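ok thread on how the grasp collection is going, people keep asking. typing between resets so expect fragments

short version: we want Laur (our grasp model) to pick stuff out of a bin without being told what the stuff is. Needs examples. Lots of them. Good ones and bad ones

long version. one try = arm goes over the bin, picks a spot and an angle, goes down, closes, lifts. Then a label, got it or didn't. Then drop it somewhere else in the bin and go again. All day

first lot of data was me driving it by hand. 40 tries in a session and I was proud of that lol

problem with me driving: I'm too good at it. Not bragging, I just never go for the dumb grasps. So the model had never seen a dumb grasp and was very confident about all of them

week after that Laur would happily try to pick up a bottle by the tip of its nozzle. Every time. Full confidence

so now most tries are half random. Flundari (the script that picks where to go) takes a point near an object, messes with it a bit, messes with the wrist angle a lot, sends it. A good share of them miss. We keep the misses

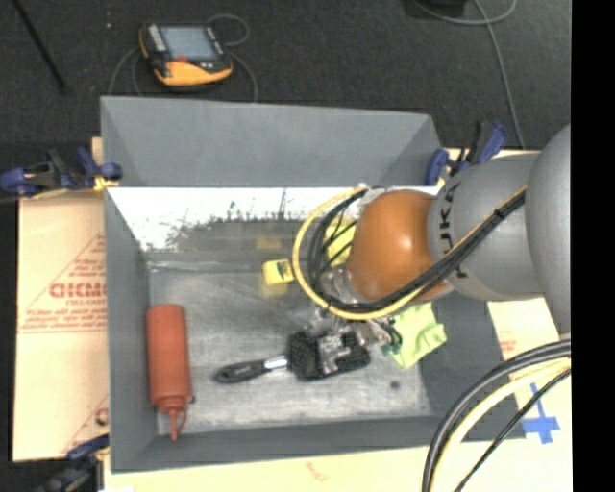 the misses are half the value imo. A near miss a finger's width off tells the model more than ten easy grabs in the middle of a handle. I used to delete them!! January me deleted a whole folder. don't be january me

sloped walls on the bin: best decision we made. Stuff that lands on the slope has a decent chance of sliding back to the floor where the arm can get at it. Old bin had straight sides and things went into the corners and stayed there and then the night run was just one long list of fails at the same corner

also CLAMP YOUR BIN. if the bin moves a little between tries then your camera calibration is a lie and you won't notice until training, when everything is off to one side by the same amount and you spend 3 days blaming the network. ask me how I know

objects. long skinny things are the ones I like best for this. Handle wants to be grabbed across, not along, so the angle matters a ton and the model has to learn it. Round stuff is too forgiving, nearly any angle will do

squeeze bottles are a pain in a good way. Body is fine, nozzle is hopeless, same object. Makes the model look at the part and not just go "orange thing, yes"

labels. First version of the labeler just checked if the gripper closed all the way. Closed all the way = nothing in it = fail. Works great until you grab somthing thin, then you get a fail label on a perfectly good grasp

fix was to add a before/after comparison of the bin. Object gone from the floor, call it a success. Both checks disagree, it goes in a pile for a human. The human is me. Pile is called Flanard, don't ask, it was late

I go through the pile with coffee in the morning. Mostly it's things that got lifted and dropped on the way up. Which is its own question! is a grasp that holds for 2 seconds a grasp? We say no. You could argue

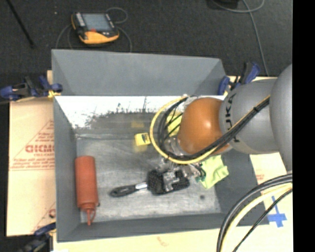

Snædís Brynjólfsdóttir replied asking if we ever swap the objects or if the model is just memorizing one bin, and why we don't fill the thing right up if clutter is what we want in the end

fair. yes we swap. Set stays in for 40 tries, then out, new set. Some sets never go in training at all, they're only for testing, and they live in a drawer with tape over it so I don't grab from it by accident when I'm in a hurry (have done)

on clutter: tried it early. Pile of stuff, arm goes in, comes up with an object that wasn't the one it aimed at. Success or fail? Labeler says success. The pixel it aimed at says no. Total mess in the data

so it's sparse bins first, get clean labels, then add more objects once Laur is ok on the easy version. Moving that way now, slowly

she also asked about lighting and yeah. Glare on the inside wall has fooled the before/after check more than once, it sees a bright patch change shape when the arm shadow moves and thinks an object left. Masked the walls out, floor only now. Better. Not perfect, an object sitting half up the slope gets missed

cables!! whoever is starting one of these, give the wrist wiring enough slack for your full range of angles BEFORE you turn on random angles. We limit the last joint in Flundari now so it can't wind itself up. Costs us a few approach directions, fine

next up for Kistport: let Laur pick its own tries, with some random still mixed in so it doesn't only practice what it already likes. Then retrain, swap the model, go again

will post the success numbers when the taped drawer sets are done, not before. training numbers look lovely and mean nothign

ok run stopped, need to go see why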